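Stop buying fingers before you've bought eyes

I spent most of February arguing with Ilir Trajkovski over grippers, and I'd like to carry on the argument where he can't interrupt me.

Ilir's view is that a gripper is the whole job. Get the hand right and everything upstream gets easier. He has three of them on his bench at Skornstead: a plain parallel jaw from Clelmont, a soft three-fingered thing from Zelenák that feels like a wet wellington boot, and a suction head he put together himself and is far too proud of. He swaps them over like a man changing golf clubs, and every time a grasp fails he reaches for the next one.

I used to do the same. I once talked my boss into 2 new adaptive hands because our old jaw kept dropping mugs. The new hands dropped mugs as well – beautifully, with force feedback. The camera was the trouble all along. It was bolted up high, it looked down at a lazy angle, and whenever the arm came in for the pick it covered up the very thing we were trying to pick. The hand was closing on a guess.

So my rule now is dull. Before anybody spends money on fingers, move the camera. Move it again. Then put a second one somewhere silly and see what it sees. You can do all of that in simulation on a wet afternoon and it costs you nothing but electricity, which is more than can be said for Zelenák's rubber (80 for a single replacement fingertip, and they do split).

Hrvoje Karagiannis, who writes our controllers, thinks I'm being unfair to hands. His point is that a simulated grasp flatters everybody. Friction is whatever number you typed in, cloth behaves far better than cloth has any right to, and a jaw that wins 1000 picks on the screen can still make a fool of you on a real duvet. I agree with every word of that, and I still say it helps my case. If the simulator can't be trusted on contact, use it for the thing it does well, and sight lines are just geometry. An arm that hides the target in the simulator will hide it on the bench too.

What really annoys me is how we compare these things. The usual test is a clean table, one block, one lamp and a camera with a perfect view. Every gripper looks clever there. Biltesico's own demo for their budget jaw does exactly this, and I came away knowing only that it can lift a block. Give me a bedroom, with a cup and saucer near the edge of a dark bed, a ball with something's handle poking up behind it, and bits of the robot getting in the way. Then we can talk.

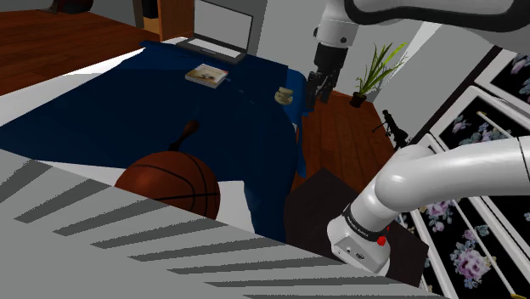
Would a better gripper make up for a badly placed camera? Only when the object is big and forgiving, because a wide or soft hand can absorb a poor estimate of where a thing is, and small or delicate objects don't allow for that.

Ilir says that's precisely why he loves the soft hand, and fair enough, for laundry and oranges I'd take it too. For crockery I want the boring parallel jaw. Two fingers are easy to model, easy to see past, and when they miss you can usually work out why. With the soft one I've lost whole mornings trying to decide whether it slipped, squashed or never arrived.

If you've got 300 to spend on a small arm this winter, put it into a second camera and a decent mount. Keep the jaw that came in the box until it lets you down for a reason you can name. Ilir has promised to try it for a month with his suction head locked in a drawer, and Hrvoje is keeping the key.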